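Sindance 306 open bins, set of four: color-coded sorting for people with too much string

Filed under: Storage & Organizing > Bins, Trays & Drawers

I don't trust any organizer that arrives with a color scheme. The idea is always that if you give everything a color, the mess will sort itself out of respect. I've bought that idea in folders, in freezer tubs and in a set of key caps I can't find anymore. So when Tetteh Tsikata wrote to me back in October to say the Sindance bins had fixed his cord problem, I wrote back that he'd probably just thrown out some cord.

He hadn't. He'd bought two sets. I bought one, item 1653 on the Sindance site, where a banner boasts of 4000 happy customers and doesn't say how anybody checked.

What comes in the pack is four plastic bins, open on one side: green, red, yellow-orange and black. No lids, no labels, no dividers. You can stack them, or you can lay them on their backs in a row with the openings facing up, and that's how I've ended up judging them, because as stackers they hold string about as well as an open window does. On their backs they make decent troughs. The long sides go right up against each other and the row reads as a single tray.

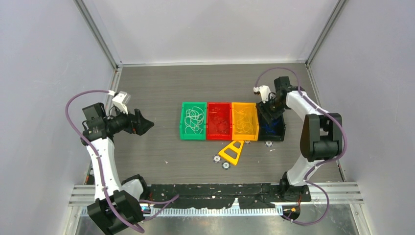 What I wanted them for

Loose cord, and nothing else. Everything in my cord drawer starts life on a neat spool, 100 feet at a time, and ends as a handful of leftovers too long to toss and too short to go back on. There's thin string, a bit of heavier cord, and wire from jobs I don't remember. It all goes in one drawer and by spring it's a bird's nest.

Before the Sindance set I had the Ekance zip pouches, which are clear and tidy and which I stopped opening after a week. A zipper is one step too many when you're holding a piece of string you don't care about. Open bins win that one easily. You drop it in and walk off.

A word on the other way to deal with this, which is to stop cord from becoming loose in the first place. Longer cables don't belong in a bin at all. If a cable has a job, fasten it along whatever it's serving and leave it there. Clips cost next to nothing. I'd put money there before I put it into any box, and it annoys me that the leaflet in the Sindance package shows a power cord stuffed into the red one. 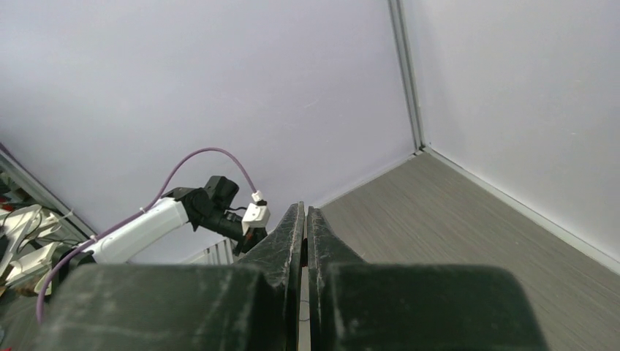

A purple cable on a small white clip. No bin needed.

Does the color part work?

Sort of. The picture on the leaflet has everything matched up, yellow string in the yellow bin and so on, and it looks terrific. For putting things away it's fine, even kind of pleasant. You don't read anything, you don't think, the yellow goes with the yellow.

Getting things out again is where I started grumbling. 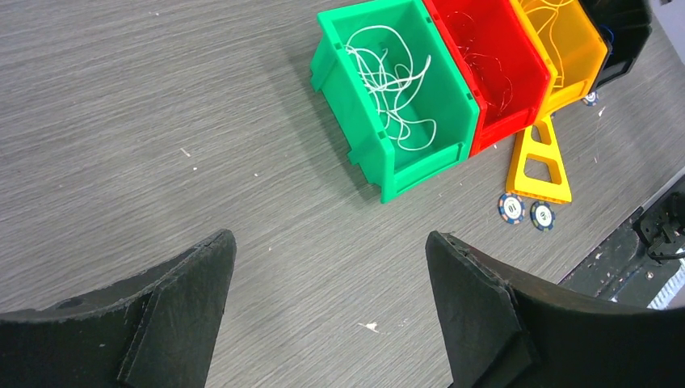
Matching colors is a bad system for thin stuff. The eye needs contrast, and a matched bin takes it away. Dark red cord in the red bin just melts into the plastic, so you end up feeling for it with your fingers, while the white string in the green one shows up from across the table, every loop of it. Blue wire in the black bin falls in between. My advice is to ignore the leaflet and put light things in dark bins. Then you have to remember which is which, and the color coding you paid for is gone. I'd have been just as happy with four black ones.

The other complaint is that a bin doesn't untangle anything. I know that's a lot to ask of a plastic box. But the leaflet says "tangle free," in large type, and it's simply not so. Cord dropped in loose lies in loose loops, the loops climb toward the rim, and when you pull on an end, the rest of the pile would like to come too. If you wind each piece around your hand first and tuck the end under, the bins are excellent. So is a shoebox.

Sorting day

Nothing prepares you for the first sort. Mine took an evening, and most of it went on thin wire in mixed colors. String forgives you. Wire keeps every kink it was ever given and hooks on to its neighbors, and you can't shake it loose the way you can with cord.

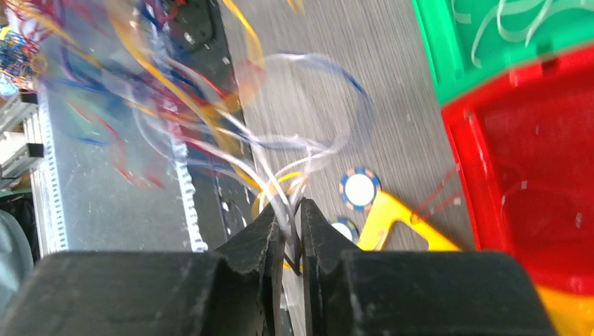

What worked was pulling out one color at a time, starting with whichever had the most ends showing, and leaving the pale strands for last. I tried doing it bin by bin, the way the leaflet says, and gave up. The scissors came out twice. I'm at peace with that.

Small gripes: the walls have cutouts along the sides, and a skinny end will find its way through one if you let it. There's no place for a label except with tape. And four isn't enough if you also keep ribbon.

The Eshun trays are shallower and I'd take them for ribbon. Isov makes a lidded version of more or less the same bin, which I borrowed for a weekend and returned with the lids in a separate bag.

Verdict: decent open bins, silly leaflet. Buy them if they're on sale and you already wind your cord. If you don't wind it, Tetteh says he'll sell you his second set.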